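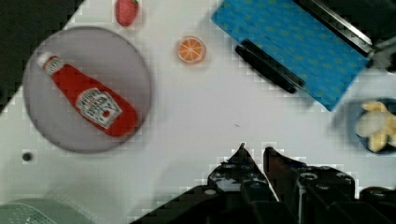 A ketchup bottle on a gray plate.

Home | Opinion | Letters | Food | Archive

Let the diner keep its bottles

The county wants restaurants to take shared condiment bottles off the tables and hand out single packets. The rule is a draft for now, and the comment period closes in December. I have read the draft twice and I think it should be dropped.

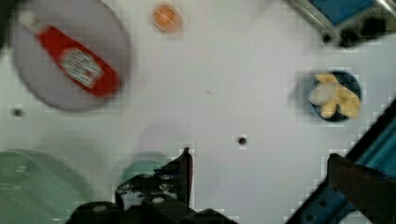
By KUSUM MATHUR
Opinion contributor

I ran the front counter at Lunda, a lunch place near the bus station, for nine years. We filled bottles, wiped bottles and threw out bottles. It was dull work and it took up the slow part of the afternoon. I would still take it over packets.

Start with the trash. My old boss, Henrique Arruda, tried packets one summer when a supplier offered him a good price. He went through 3,714 of them in the first month, and he wrote the number on the wall by the register. Most people took four or five and opened two. The rest went out with the napkins, because once a packet has sat on a used tray you can't put it back in the bin. The county says it wants less waste going to the landfill. It said so in a mailer last spring.

Then there is the cost. A packet is cheap until you buy them by the case, every week. A place with 12 tables feels that. A chain with its own warehouse doesn't, and I notice the chains have not complained.

The argument on the other side is about germs, and I take it seriously. People touch the bottle and then they touch their food. They also touch the door, the chair, the menu and the card reader, and the draft has nothing to say about any of those. A bottle can be wiped between customers. If an inspector finds sticky bottles, write the place up. The existing code already allows that.

Kiran Lodhi, who owns Pesteo and supports the rule, told me she has seen customers put the cap in their mouths. I have seen it too. We threw the bottle out and opened a new one.

My last objection is harder to put in a regulation. Packets are a nuisance for anyone with bad hands. My mother can't tear one. She bites it, or she asks a stranger, and she hates doing both. A bottle she can manage by herself – slowly, and with some noise, but by herself. The draft runs to 207 lines and I could not find one about customers like her.

If the county wants cleaner tables, it could require a wipe-down log, like the ones already kept for restrooms. It could ban topping off old bottles with new sauce, a bad habit that some kitchens still have. I would support both.

Comments on the draft can be sent to the county health office by mail or left at the front desk. Mine went in last week.

Recent in Opinion
Why the library should open at 8 – Rajkumari Nautiyal
Fix the sidewalks before the signs
Letters: The price of a school lunch
Street parking and the small shop – Meenakshi Uniyal

Contact the opinion desk | Copyright, all rights reserved | Back to top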